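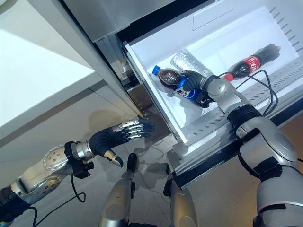
ok long overdue thread on the kitchen stack. been quiet since 27th January bc we ripped out the whole grasp planner and it took way longer than planned

1/ old setup: one big policy, camera in, joint targets out, both arms. Great demos. Awful to debug. When it missed a handle you had no idea if it saw the wrong thing or just moved badly

2/ new setup is split. Perception makes a list of things it could grab, with a confidence on each. Planner (we call it Flarkum, don't ask) picks one and picks an arm. Small controllers do the last few cm

3/ perception first. Bottles on their side were our worst class. Clear water bottle next to two colas = the depth just falls apart on the clear one. Half the points land on whatever is behind it

4/ what helped: stop trusting depth on clear plastic at all. Segment in color, fit a cylinder, borrow the height from the drawer floor. Dumb. Works most of the time. Still bad under strong glare off white plastic

5/ labels are only used for the "which one" part, never for the pose. We had them mixed together for months and a wrinkled label would rotate the grasp. ugh

6/ ok drawers. No knobs in this kitchen, just long grooves. So there's no handle "object" to detect, it's an edge. We now treat the groove as a line and let the planner slide the contact point anywhere along it

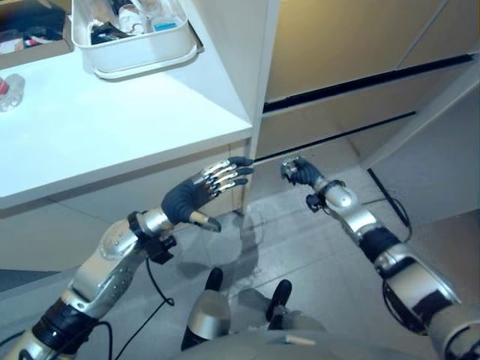
right hand on the lower groove, left hand out by the seam

7/ sliding the contact point sounds like a small thing but it killed most of our reach failures. Old code wanted dead center of the drawer every time and would twist the shoulder into a limit to get there

8/ pull is force controlled, not position. Cap the force, watch finger current, if the hand moves and the groove doesn't then let go and re-plan. It gets 2 retries and then it stops and asks

9/ the idle arm is its own problem. It has to be somewhere. Parking it at the side kept blocking the head camera on the way up, so now it gets a soft "stay out of view" cost. Weight is hand tuned and I hate it

10/ tooling: every run logs into Jornach, our replay viewer. You can scrub to any tick and see what the planner thought its options were. We're at about 4000 runs in there now. Search is slow, I know, I wrote it

11/ biggest bug of the month was a clock offset between head camera and wrist. 13 ms. Looked exactly like bad calibration so I recalibrated teh arm over and over like an idiot. Check your timestamps first

12/ next: closing things. Opening is way ahead of closing – the planner doesn't check if something is sticking up before it pushes. Want that in before the Jirkport demo in April

13/ will put the groove fitting code up once I clean out the hardcoded paths. replies open if you've done clear plastic without a second depth camera, realy want to hear how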